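Notes for Thursday talk: the Pravis hand-held gripper kit, and whether we should pay for it
Slide 1. Say the title, then get going. They have all seen the brochure.

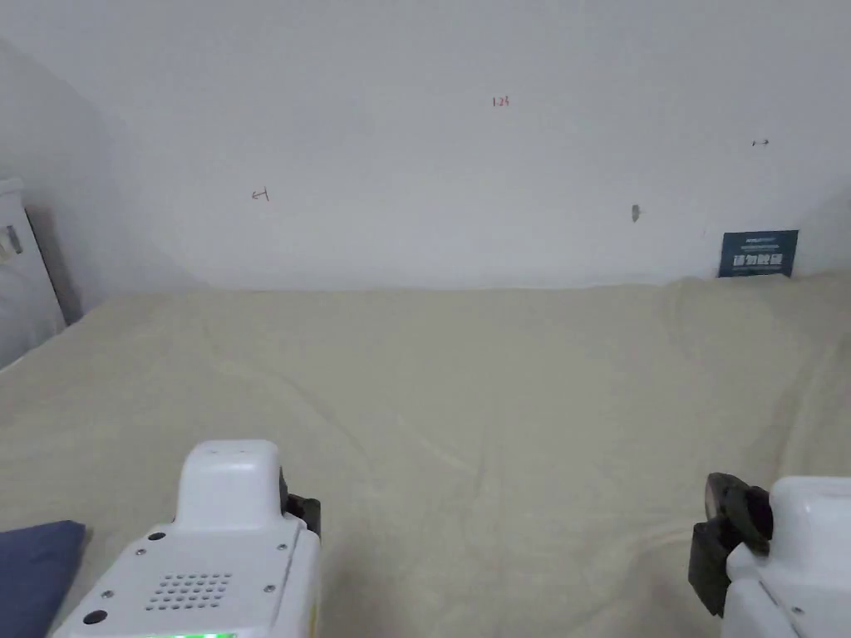
Glenys Morris wrote back after the draft went out that I was being unfair, that the kit is meant for collecting bed-making and folding data and should be judged on that alone. Read her point out. Then say I did judge it on that.

Slide 2. White shell, black jaws, one for each hand. Fine on a flat sheet. Ask the room how many of our jobs are a flat sheet.

Slide 3. Price. The pair is $791, and the Jivesetti software is another $179 a month. The rep calls that "entry level" - pause here. Spare jaw pads are extra and he would not give me a figure.

Slide 4. The claim is that 50 demonstrations are enough to teach a new task. Which task? Which robot? I asked twice and got a link to the same video. Vaida Dzene has the emails if anyone wants them.

Slide 5. What I would want before signing:
- raw files we can export without Jivesetti
- a trial on fitted sheets, with our own people holding the grippers
- a written price for pads

Skip the Arer comparison if we are past 5 minutes. It only covers weight and battery life anyway.

Last slide. My vote is no for now, ask again after the trial. Glenys will want to reply, so leave her the mic.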